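Long cracks in a solid spruce mast – fill them, oil them or leave them alone?
Posted in: Traditional boats > Spars and woodwork
2021-01-04

mudberth_cutter

Hi all, first winter with a wooden boat and I have already managed to scare myself. She's a little gaff cutter called Zamum, 63 years old, and as far as I can tell the mast is the original one. Solid spruce, painted white at the top, varnished the rest of the way down (well, it used to be varnished, now it's more of a patchwork of amber and gray). We pulled it in December with the yard crane at Brudmont and it's lying on trestles in the long shed, so I finally got to see all the parts I'd only ever squinted at from the deck.

And it has cracks! Lots of little ones and four big ones. The longest starts a bit above the gooseneck and runs up past where the gaff jaws rub. I can push a dime into it on edge, and a thin ruler goes in farther than I liked. They all run along the grain, more or less, though the longest one wanders to starboard as it goes up. Somebody before me stuffed it with something hard and dark brown, and that has let go on one side and is standing proud on the other, so it looks awful and I snag my glove on it every time I walk by.

What I've heard so far:

The man who runs the crane said leave it alone, all solid masts crack.

The guy in the next cradle said thickened epoxy, force it in there, sand it flush and forget it. He has a fiberglass boat, if that matters.

A spar builder gave me a price of 2,000 dollars for a replacement, and that's the bare stick with none of the fittings moved over. I can't swing that this year, and I'd feel bad scrapping the old one if it's fine.

The lady at Janjua, the chandlery up the hill, sold me a can of Trernix spar oil and told me to flood the cracks with it. I haven't opened it yet and I still have the receipt.

So who's right? How do I tell a harmless crack from one that's going to drop the whole lot on my head in a breeze? And does the oil do anything, or am I just making a sticky mess that varnish won't go over later? The shed is unheated but dry, and there's a big door at the far end that gets left open a lot. I do have plenty of time, we don't go back in until the spring.

Sorry this is long. I've read a lot of old posts here and they mostly end up in a fight about epoxy.

halfpint_schooner

Ha, you're going to get the epoxy fight whether you want it or not.

Breathe. What you have sounds like ordinary drying checks, and a solid mast that age without any would make me more suspicious (I'd be looking for paint and filler hiding them). A tree shrinks more around its rings than it does across them, so a round solid stick has to split somewhere as it dries. It opens up in dry weather and closes down again in wet weather, and it's been doing that since before most of us were born. My own mainmast has a check I can get my finger in by August, and I've sailed under it for years.

What I look for every winter, in the order I walk down the spar:

Direction first. A check follows the grain. If yours wanders to starboard, look at the grain right beside it and see if that wanders the same way. Lots of trees grow with a bit of a spiral and the crack just goes along for the ride. A crack that cuts ACROSS the grain is another animal. So is a fine wrinkly line running sideways around the front or back of the mast, like a crease in a cardboard tube. That's a compression failure and it's the one that should keep you up at night. They're hard to see under old varnish. Get the finish off in any spot you're wondering about, wet the wood with a rag of mineral spirits and hold a flashlight down low, almost flat to the surface.

Then depth. Slide in a feeler or your thin ruler. A check that heads for the heart of the mast and stops short of it is normal. If you've got two that line up on opposite sides and both reach the middle, you've got two half masts leaning on each other, and I'd want someone with gray hair to look at it in person.

Then the fittings. This is where I'd really spend my afternoon! Take off the gooseneck band and anything else that's wrapped around or screwed in. Poke with a small awl. Good spruce pushes back and it pops when you lever up a splinter. Bad spruce is mushy, and the splinter breaks off short with no noise. Do the heel too, and look hard at where the mast sat in the partners, where the boot holds damp against the wood all season long. I found a soft patch under mine the size of a playing card and I'd walked past that mast for three winters admiring the varnish.

Masthead last, under that white paint. Water goes in at the top end grain and travels down. If the paint up there is lifted or blistered, take it off.

Now, filling. Please don't force hard epoxy into an open check. The mast is as dry as it'll ever be right now and the crack is as wide as it gets. Fill it solid, put her back in the water, the wood swells up and finds a wedge in there that won't give, so it splits in a new place or rips the filler off one face. I'd bet a sandwich that's how you got that brown ridge. Dig it out with a hooked scraper (an old file tang bent over and sharpened works great) and go gently, so you don't tear up the edges.

What I do is brush oil down into the crack, several goes of it until it stops drinking, and then on the upper parts where rain would sit I run in something soft. Beeswax melted up with a little tallow and a dab of linseed is the old way. It smells lovely and it squeezes out when the wood closes up, so you wipe off the little bead with a rag in June and carry on. It does pick up dirt. I don't mind.

Varnish won't stick over the wax, so do your varnish first and the wax after, and mask along the crack or you'll be sorry.

About that shed door: a wind blowing down one side of a bare mast all winter will open the cracks more than you'd like. Throw an old sheet or some canvas over it, loose, no plastic. And go sight down it now and then to see that it's lying straight. Mine weighs 175 pounds and it took a set one winter just from having the trestles too far apart. I moved them in, added one under the middle, rolled the mast a quarter turn every couple of weeks and it came back most of the way. Never all the way.

keelbolt

Leave them. Oil them if it makes you feel better.

tarpot_annex

Mostly agree with the long answer up there, but I'll stick up for epoxy a little – used properly it has its place, and I don't want the next person to come through here thinking it's poison.

If you have a HOLLOW mast, or a glued one, and a seam has opened up, then wax is no use to you and you do want glue in it, the right glue, with clamps. A solid grown stick like the one on Zamum is different. The other case is a really wide check on a solid mast. For those I've let in a long tapered spline of the same kind of wood, glued on ONE side only. The free side can move. It looks tidy, it keeps the worst of the rain out and it doesn't wedge anything. Takes a whole weekend and a fair bit of swearing. I wouldn't bother with it for a crack that only takes a dime.

I haven't used the Trernix stuff so I can't tell you how it behaves under varnish. Read the can, and try a patch somewhere down low that'll be hidden below decks. Give it a good long while in that cold shed before you coat it. Any oil I've ever used takes forever to go off in the cold, and if it's still tacky when the varnish goes on you'll get alligator skin by summer. Ask me how many times I've stripped the lower six feet of mine.

One thing I'd add is write it down. I put a pencil tick at each end of every check on the bare wood and note the month next to it, then varnish right over the top. Next winter you can see in a second if one has grown. Mine have hardly moved. I also keep a spreadsheet with depths and widths, which my family thinks is very funny, and I take a picture of each one with a ruler laid beside it. Take yours from the same spot each year or you can't compare them, a thing I learned after two winters of useless pictures.
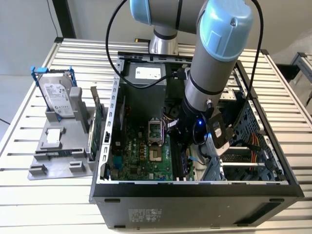

Robot arm over an open desktop tower, slatted aluminum table.

Also, while everything's off the mast, look at your wedges. If they're oak and hard as iron they'll crush the spruce right at deck level, and that bruise is where your scary sideways wrinkle would start. I make mine out of soft pine and throw them away when they get mashed. Leather between the gaff jaws and the mast too, with plenty of tallow on it. You say the long crack goes right past where the jaws rub, so check that the jaws haven't been catching one lip of it and lifting the grain. If they have, round that lip over a touch with sandpaper. Don't plane it.

And don't let the man with the crane rush you in the spring. He's right about solid masts, but he hasn't had your gooseneck off.

mudberth_cutter

Wow, thank you, this is so much better than I was hoping for. I went down this afternoon with a flashlight and a rag. The grain goes off to starboard right along with the crack, so I feel a lot better about that one already. No wrinkles that I could find on the front, and I still have to roll it over to see the back properly. The brown filler came out in one long piece like a stick of licorice, very satisfying!

The awl went in farther than I'd like under the gooseneck band, on the port side, so I guess that's my winter. I'll start a separate thread on it when I've got the paint off. Trestles are moved in and there's an old cotton awning over the whole thing.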